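Stakis Color Terms, data card

Summary

Stakis is a table of everyday color words written down by adults who were shown painted chips one at a time and asked what they would call each color when talking to a family member. It covers two towns, Stumholm and Grastum. The same 50 chips were used in both. After cleaning, the word list holds 245 distinct terms.

The table is meant for work on naming agreement, on modifiers (light, dusty, dirty) and on where one basic term gives way to the next. It is not suited to measuring color vision. Respondents were not screened for color deficiency, and the light in the rooms was not controlled beyond closing the blinds.

Files

terms.csv holds one row per response: chip, town, round, raw text, cleaned text.
chips.csv holds one row per chip: chip code, paint maker's code, measured L*, a*, b*.
merge_rules.txt lists every spelling that was folded into another.
phetsri/ holds the scripts that build the cleaned column. Run build.py from the top folder.

Collection

Each town contributed 40 respondents. Each respondent went through the chips in three rounds, in a new order every time, and could not see earlier answers. Chips were laid on a neutral gray card. Blank answers were allowed and are kept as empty strings. "Don't know" is kept as written in the raw column and set to empty in the cleaned one.

Off-whites and beiges

This is the weakest part of the table. Agreement on the pale chips is low in both towns, and the same respondent often gives a different word in each round. Cream, ivory, eggshell, sand and off-white trade places with no clear pattern in L*. Patterned surfaces are outside the scope of the table. A single term for a flecked material depends on viewing distance, and the protocol has no field for distance.

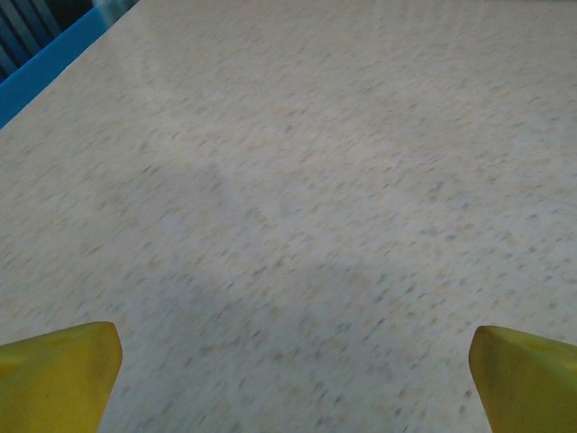
Laurinda Cunha wrote in the issue tracker that cream and ivory should never have been merged in the first release, and that the Grastum answers treat them as separate words with ivory on the grayer side. Her point was accepted. The merge rule has been removed and both terms now appear in the cleaned column. Scripts that expect the old combined label will fail on the lookup step.

Orange and red-orange

Orange has the highest agreement of any term in the set. The trouble starts at the red end, where "red-orange," "orange-red," "tomato" and plain "red" are all in use. Word order in compounds is kept as given. We did not assume that the second word is the head, and users who need that assumption should apply it themselves.

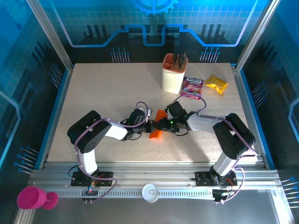 Bright orange against speckled light beige.

Known problems

Chip codes in round two at Stumholm were entered with a trailing space. build.py strips it, but anyone reading the raw file directly will get a failed join.
Hyphens and spaces in compounds are not normalized in the raw column.
Paint codes come from a March printing of the fan deck and may not match later ones.

Not planned: hex values. The measured values in chips.csv should be converted with a stated white point.

14 shares | 6 comments
Contact: open an issue in the Stakis repository
Back to top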